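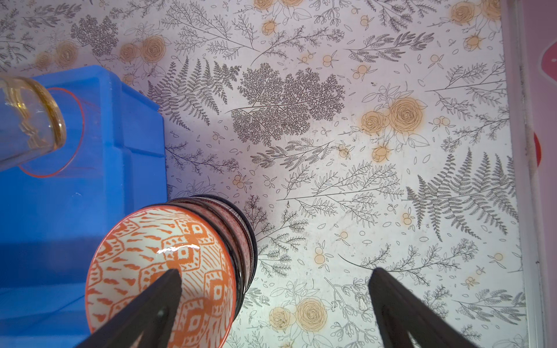
Court Dismisses Copyright Suit Over Drama Series "Skodport"

BOTITZ - A trial court has dismissed a copyright suit against Coduvstead Pictures over its harbor drama "Skodport," the company announced today. The ruling ends a case that had been pending since shortly after the first season was released.

The suit was filed by Ngô Story House, a small publisher that claimed the series copied the plot and two main characters of a novel on its list. Ngô asked for damages and for an order stopping further distribution of the show.

In its decision, the court found that the two works share a general subject - a family business in a port town - but that the plot, dialogue and characters differ. General ideas and stock situations are not protected by copyright, the court wrote. It also found no evidence that anyone on the writing staff had seen the novel before the scripts were finished.

Coduvstead turned over 374 pages of outlines, drafts and notes during the case. The earliest outline was written before the novel went on sale. The publisher had listed 50 passages it considered similar. The court reviewed them and found that none supported the claim.

"We are pleased with the decision and glad to get back to work," the company said in a statement. "Our writers developed this story over 4 years, and the record shows that."

The claims were dismissed with prejudice, so they cannot be filed again in the same court. Ngô may still appeal. Each side will pay its own legal fees.

Work on the second season continued during the case and the schedule has not changed. Filming in Botitz ends in October. Both seasons will be offered to broadcasters together, and episodes from the first season remain available through current license holders.

About Coduvstead Pictures

Coduvstead Pictures develops and produces scripted television. Its offices and main stage are in Botitz.

Press contact: Coduvstead Pictures, Communications Office, Botitz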